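Porncombe Repair Bench - Sunday check sheet, desktop towers
Filled in by Mateja Nikolovski
Second reader: Sorin Buzatu

Job number 1190. Tick, cross or N/A, and please do write something in the comments. Hedvig Bakke reads every one of these over her tea and she does like a full sentence!

1. Mains lead out and put away from the bench - TICK
Lead is coiled on the hook by the door. I pressed the power button afterwards as well, as Alina Manole taught us all to do.

2. Bench clear of drinks, loose screws and rings - TICK
My ring is in my coat pocket, if anyone finds me hunting for it later.

3. Power supply casing closed and left closed - TICK
It's the plain light grey metal sort, with the small certification marks printed on its flat face. We don't open these at Porncombe for any reason, however tempting, and anything that smells or buzzes goes to Emilian Cârstea at Pledside.

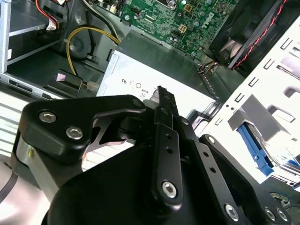

4. Side panel off, tower lying flat and steady - TICK
I gave it a gentle push at each corner and it stayed put. The edges of the opening are bare metal, so do mind your knuckles (I have a plaster on one of mine from last month, my own silly fault).

5. Drives handled by the caddy - TICK
The blue plastic caddies are a pleasure to hold and there is no excuse for fingers on the underside of a drive. Keep the orange and black SATA cables out of the path while the drive is over the case - they do love to snag on a corner. 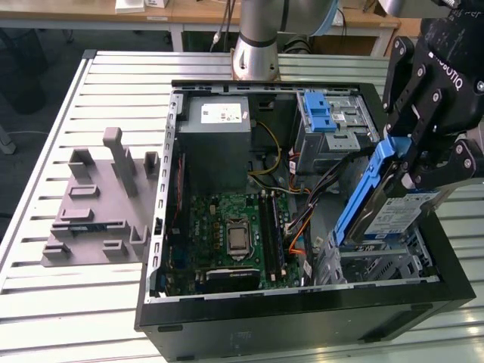
Item 5: hard drive in its blue caddy, side panel off.

6. Drive bay edges checked for burrs - TICK
Ran a folded cloth along them and it didn't catch anywhere.

7. Memory and slots - comment only
Open the latches at both ends before anything goes in, and look down each slot with the torch for fluff. I know I go on about fluff, but Sorin and I once spent 70 minutes on a fault that was a bit of jumper.

8. Cables clear of the board and properly held - CROSS, minor
I'd like these a good deal tidier before the panel goes back on. The black data cables are bundled, and there's a small white zip tie on them, which is a fair start.

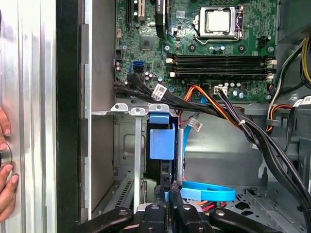 The flat blue cable wants folding down neatly so it can't ride up against the panel, and whoever does it should leave the white labels facing outwards, please, as Alina goes by those when she's matching leads to ports. No sharp bends. Spare ties are in the Zaketti tin, 2 shelves up from the kettle.

9. Closing up - NOT YET
Waiting on item 8. Sorin to look over it and initial, then the sheet goes in folder 127 with the other Ene jobs.

Initials: M.N.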